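Kendum forum > Home and small robots > Good practice
June, 4 min read
Thread started by marrowfat_pete

marrowfat_pete
Right, can we agree some house rules for floor pick-up sessions? I'm helping write the practice sheet for our group and we've ended up with 9 rules, which is too many for anyone to remember at eight in the evening. The one causing rows is the reset rule. Harasym's draft says every object goes back to a marked spot between goes. I think that's daft for a tidying task, where stuff ends up wherever it ends up.

ovard_lou
Keep the marked spots! We dropped them for a month and couldn't compare one person's runs with another's. 124 runs in the bin, and I was the one who had to tell everybody.

marrowfat_pete
Ouch. But were they useless, or just not comparable? Different thing in my book.

Kagiso Jacobs
Bit of both, I'd guess. We do it by purpose. If you're testing, use marked spots. If you're collecting, scatter them, but write down who scattered and when. My bigger gripe is people leaving the stop button on a shelf behind them. Arm's length or you don't start, and I'd put that above anything to do with resets.

ovard_lou
Agree on the button. Still don't agree on scattering. People say "random" and then put everything in the same corner because that's where they happen to be standing.

Halyna Horobets
Guilty, I do exactly that :) What helped me was a silly little routine: I drop the things, then turn the start position a bit before the next go, so at least the approach changes. Skallirus has a written version of it, half a page, very readable.

My other rule is to do bottles as their own category. Clear ones on a patterned or veiny floor are a pain, even for me looking at the picture on the screen, and you want to be able to pull those runs out later.

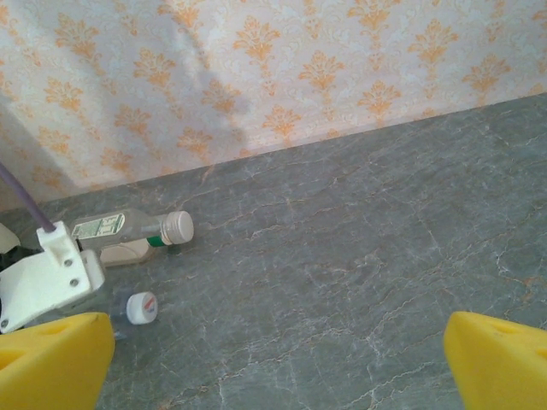

I also insist on caps screwed on and nothing left inside. Had a puddle once under the charging lead and I've been a bore about it ever since. And check the foam fingers before each session, with your actual hands, not a glance from the chair. We swap ours at 3,000 grips whether they look tired or not.

marrowfat_pete
3,000 seems generous? Ours go shiny well before that.

Halyna Horobets
Depends on the foam I suppose. If they're shiny, swap them, never mind the number.

ovard_lou
Can the sheet say that then? "Number or shine, whichever's first." I'll give way on scattering if the log has a proper column for it and there are up to 3 people allowed to do it.

Kagiso Jacobs
Three's fine by me. Stop button goes at the top though, I'm not budging.

marrowfat_pete
Stop button at the top, done. I'll post the new draft tonight once I've worked out which rules to merge.

Contact the moderators | © Kendum forum | Back to top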